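Home | Animals | Space | Food | Try It | Ask Us

Filed under: Food > Why Is It Like That?

By Frøydis Myklebust
April

Why do oranges come in slices?

I was peeling an orange the other morning and my nephew asked me who cut it up inside. Great question! The orange did it all by itself, and it started when it was tiny.

Every orange begins as a flower. It's small and white and it smells so good that people make perfume from it. Right in the middle of the flower is a little green bump, and inside that bump are tiny rooms arranged in a ring. When the petals drop off, the bump starts to grow, and so do the rooms. Each room turns into one of the pieces you pull apart with your fingers. Grown-ups call them segments.

Now look really closely at one piece. Peel back the thin skin and you'll find lots of little juice bags shaped like teardrops. They all grow in from the wall of the room, and they keep filling up until they're squashed together. Bite one - pop! - and there's your juice. Seeds grow in the rooms too, tucked up near the center.

The white stuff under the peel has a name: pith. It's spongy and a bit bitter, and it's fine to eat (I usually pick it off, but my sister never does).

Lemons, limes and grapefruits are built the same way, because they're all cousins in the citrus family. Strawberries are a totally different story. They have no rooms at all, and those specks on the outside are tiny dry fruits, each with a seed inside!

Next time you get an orange, ask a grown-up to cut it across the middle. You'll see the rooms laid out like the spokes of a bike wheel.

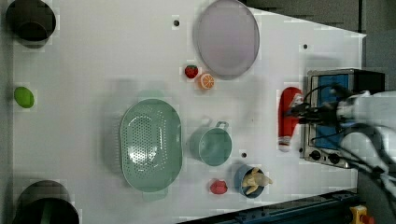 A toy orange slice, with its segments and white rind, next to a toy strawberry.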